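Print this article
E-mail this article

The Council Chamber and the Old Names

For most of its existence the regional assembly at Tarnness has attracted little notice outside its own valley. Its 60 members meet in a former grain exchange, vote on road budgets and school boundaries, and go home by early evening. In May the governing Dafis Party introduced a measure that changed this. The Public Names Bill would require every street, square and public building in the region to carry a name drawn from an approved register, and the register, as first published, left out nearly all of the names given by the Brivasau minority over the past two centuries.

The government described the bill as an administrative reform. Ministers pointed to duplicate street names, to ambulances sent to the wrong district, and to the cost of maintaining signs in two spellings. Those problems are real, and a report by the assembly's own transport office had recommended action on them several years earlier. That report, however, proposed only that duplicates be numbered or modified. It contained no suggestion that any name be retired on grounds of origin.

The register listed 136 names for removal. Opposition members read them into the record one at a time, in a session that began in the afternoon and ended shortly before midnight. They included the name of a physician who had run the fever hospital, those of two bridges, and that of the small market square in the lower town where Brivasau families have sold cloth and lamp oil for generations. The governing benches were mostly empty by the time the list was finished.
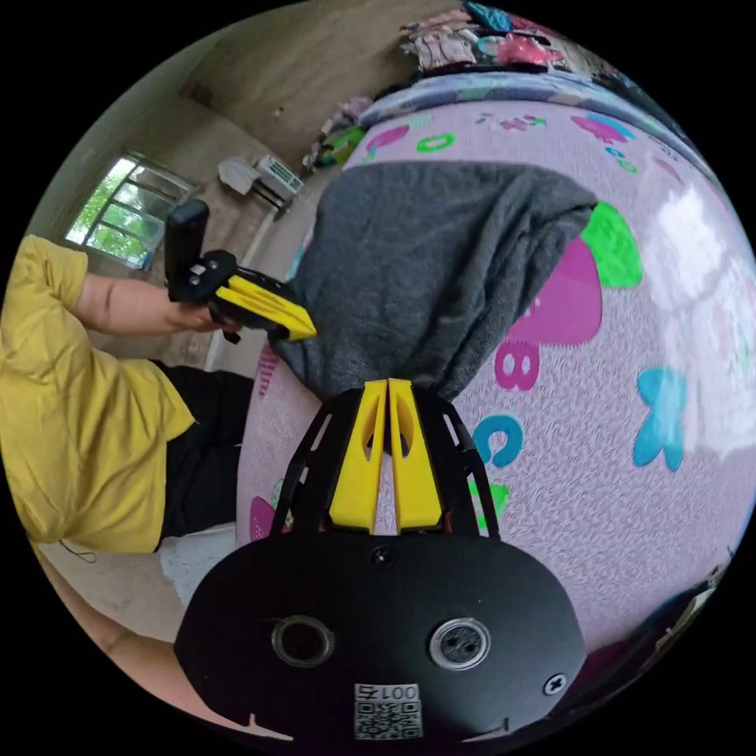 Supporters of the bill have been careful in their public language. The party's written statement speaks of "a shared civic vocabulary" and avoids any mention of religion or descent. Its campaign speeches have been less guarded. At a rally in Taltura, the party's strongest district, the deputy leader told the audience that a traveler should be able to walk the length of the region "and know whose country it is." The remark was met with long applause and was later removed from the official transcript.

Meinir Edwards, a historian who has written on the settlement of the valley, considers the transcript more revealing than the bill. "Governments rename streets all the time, and usually for dull reasons," she said. "What interests me is a government that wants the credit for it in one room and denies it in the next." Her study of the parish and guild records found Brivasau names in use in Tarnness roughly 200 years ago, well before the assembly or the party existed. Several of the names now offered as ancient replacements appear nowhere in those records before the last century.

The practical effects have begun to arrive ahead of the law. The district office in Taltura replaced the signs on four streets without waiting for the final vote, citing routine maintenance. Residents there report mail returned as undeliverable and difficulty renewing business permits issued under the former addresses. A petition asking for a delay has gathered more than 600 signatures, many of them from people outside the minority. Shopkeepers of every background object to paying for new stationery.

The bill has passed its second reading and now goes to the upper committee, which may amend the register but may not strike it out. Two members of the governing party have said privately that they would accept a shorter list. Neither has agreed to say so on the floor. The committee is expected to hear evidence from the postal service, the emergency services and the guild archive before it reports, and the lower town's traders have asked to be heard as well. Their request was under review when this issue went to press.

Related articles
The Grain Exchange and Its Tenants
Who Draws the School Boundaries?
Taltura After the Mills
Letters: On Signs in Two Spellings

This site uses cookies to remember your preferences and measure readership. By continuing to browse, you accept their use.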